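Heather Faulkner
Wednesday, May 19, 2021

Okay, I promised a few of you I'd write up what I learned about photo licenses, so settle in with your coffee, this is going to run long. I'm not a lawyer. I'm a person who makes a newsletter and a small podcast, and who got a letter.

The letter was from an agency called Drarnis, and it said I owed them $600 for a picture of a harbor at sunset that I'd used in an old newsletter. I had gotten that picture from a free wallpaper site. I truly believed "free" meant free, and I bet plenty of you do too.

What I didn't understand is that the person who uploads a picture to one of those sites may have no right to give it away. The site can say free in great big letters and the photographer still owns her photo. My good intentions could matter for how much I'd owe, but they didn't make the problem go away.
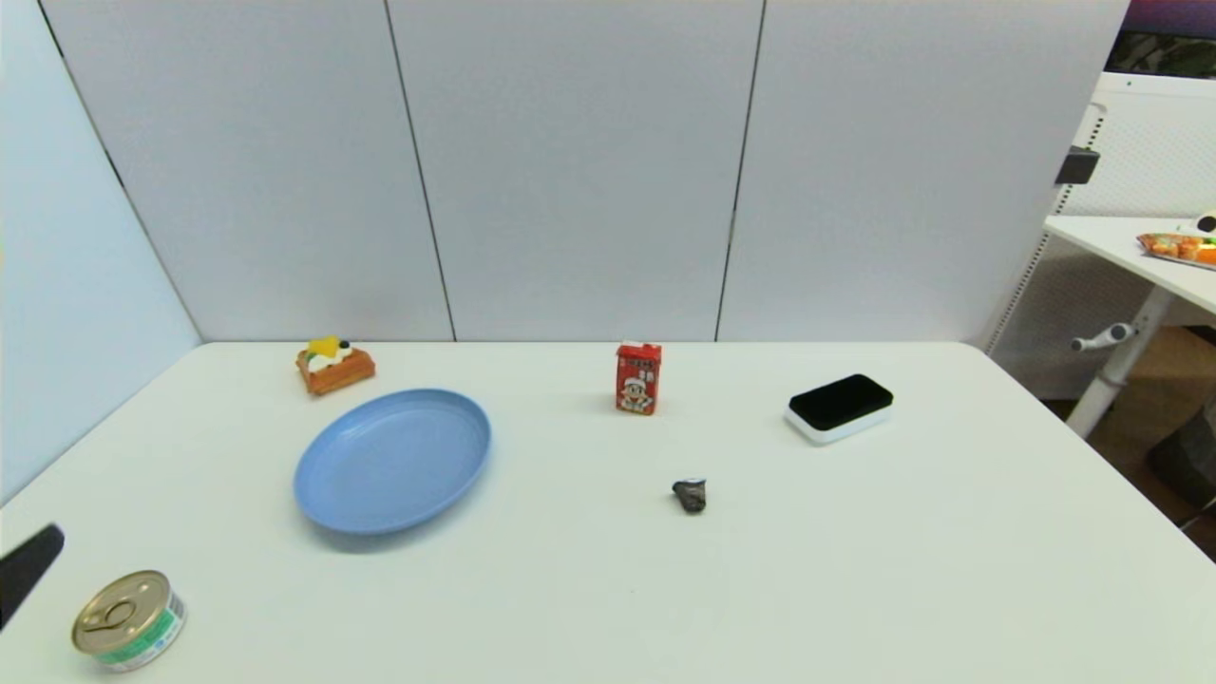 So, first thing I did was panic. Second thing I did was take the picture down, after saving a copy of the page and the date for my own records. Please do that second part! I almost deleted the whole issue, and a very patient woman at the legal clinic told me later she was glad I hadn't.

Third thing — and this was the hard one — I didn't write back that same night. I had a whole reply typed up, very sorry, very chatty, explaining everything. The clinic told me to keep it in drafts and ask Drarnis for proof first: who owns the photo, is it registered, and what do they normally charge for it.

They did send proof, to be fair to them. The photographer was real and the registration was real. But their normal price for a small newsletter like mine was $70, and seeing that number on paper changed the whole conversation.

We went back and forth for 3 weeks. I'm not going to share where we landed (I signed something saying I wouldn't), but I can say I slept fine afterward and we still had our week at the lake.

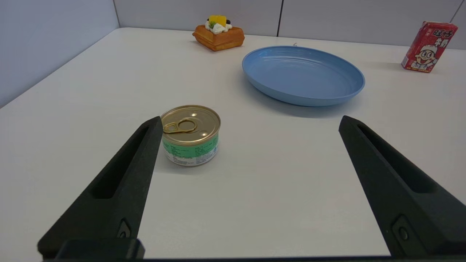
A few of you asked about Creative Commons, and I love it, I use it all the time now. You do have to read which license it is, though. Some let you use the work for anything as long as you give credit. Some say no commercial use, and a newsletter with a sponsor might very well count as commercial. Kendico sponsors mine, so I just stay away from those.

And the credit has to be a proper one. Name of the work if it has one, name of the maker, the license, and a link to both. I used to write "photo from the internet" at the bottom. Oh, I cringe.
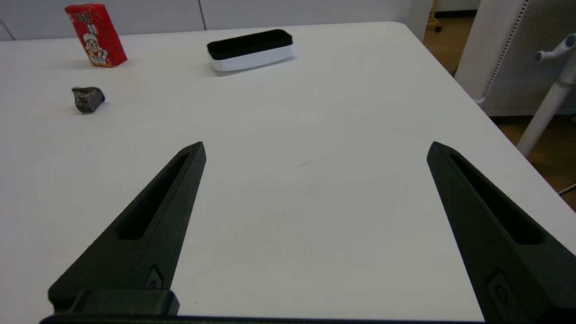 Music is the same story with more layers. There's the song and then there's the recording of the song, and those can belong to 2 different people. My podcast intro came from a library called Prorkimico, and I had to dig through my email for the receipt. Found it under a folder named "taxes maybe."

I keep a plain spreadsheet now. What it is, where I got it, the license, the day I downloaded it, and a screenshot of the page. It takes me a minute per picture and I grumble every time.

If you've gotten one of these letters, look for a law school clinic near you before you pay or argue. Mine didn't charge me a cent. My messages are open if you want to know what to ask them — I'm slow, but I do answer.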